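Home | Trails | Gear | Stables | Subscribe

Fitting the Saddle to the String

At Flustgate, a trail outfit with 14 horses, the tack room is organized by tree width. Dwight Gill, who manages the string, measures each back in June, when the horses have been in steady work long enough to hold their shape. He traces the withers in 3 places with a flexible curve and transfers the lines to card.

The tracings decide which saddle goes on which horse. A tree that is too narrow pinches behind the shoulder blade. One that is too wide drops in front and tips the rider forward, which shows up on long descents as white hairs or dry spots under the pad.
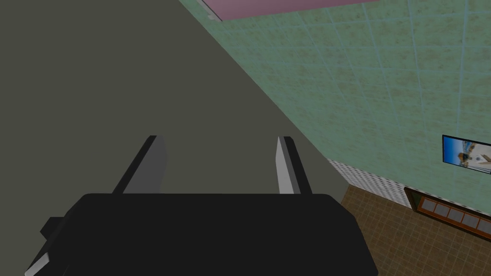

Extra padding corrects a small gap only. Gill allows one wool felt pad per horse and will not stack a second under a narrow tree, as it tightens the fit further. Cinches are checked at the hitch rail, again at the gate, and once more at the first creek crossing on the Verow loop.

Rider weight matters as well. On the half-day route, saddle and rider together stay under 20 percent of the horse's weight. Saddlebags are loaded evenly and tied to the rear rings.

Last updated: June
50 shares | 3 comments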